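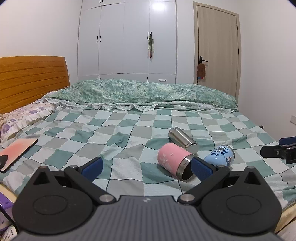
Getting stale smells out of insulated cups and flasks

By Gudrun Strand, 2020-05-10

Old tea and coffee leave a brown film on the inside of a steel cup, and washing-up liquid alone won't shift it. Put in a heaped teaspoon of bicarbonate of soda, fill with hot water and leave it for 4 hours with the lid off. Scrub with a bottle brush, rinse twice and stand it upside down on a rack.

Don't use bleach on stainless steel. It can pit the surface, and the pits hold stains.

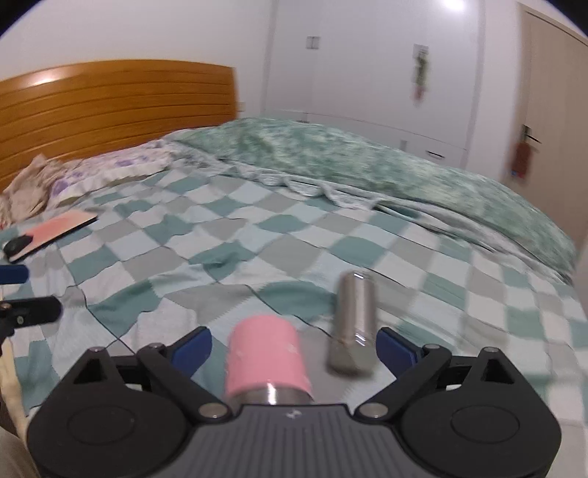
Pink cup and stainless-steel bottle.

Lids are usually where the smell comes from. Prise out the rubber seal with the handle of a teaspoon and soak it in equal parts white vinegar and water for half an hour. An old toothbrush will clean the groove. Dry the seal fully before pressing it back in.

Store flasks with the lids off. If one has been shut up in a cupboard since March, do the soda soak before using it again.

Algirdas Raudsepp wrote in from Romville to ask about the dishwasher. Check the base for a symbol, and if there isn't one, wash by hand.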